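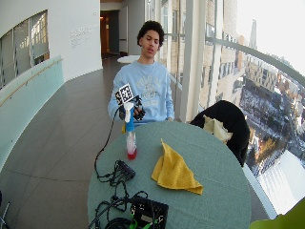
Review: Teluvard open day, Drultoden gallery level
Posted 10/09/2023 | Filed under: Demos | Comments: 2

Went along to Teluvard's open day in August to try the Skikden teaching glove. Three stars, and one of those is for the view.

You wear the thing on your left hand and do chores, and the data goes off to teach a robot. The chore on offer was spray-and-wipe. There's a marker tag stuck on top of the spray bottle, a yellow cloth, a round table and more black cable than I own at home.

The glove itself is snug and lighter than the struts over the knuckles suggest. Fingertips are fine. The cable is a nuisance – it wants to lie exactly where you want to wipe. My six minutes included two restarts, both blamed on me, and fair enough.

No robot in attendance, which the flyer had been coy about. I was told it lives at the Rowbotham site and would be grateful.

Full kit is $3174, cloth presumably extra. I'd favour waiting for a wireless version. Parking was free, coffee was not, and the lift is at the far end past the second set of doors.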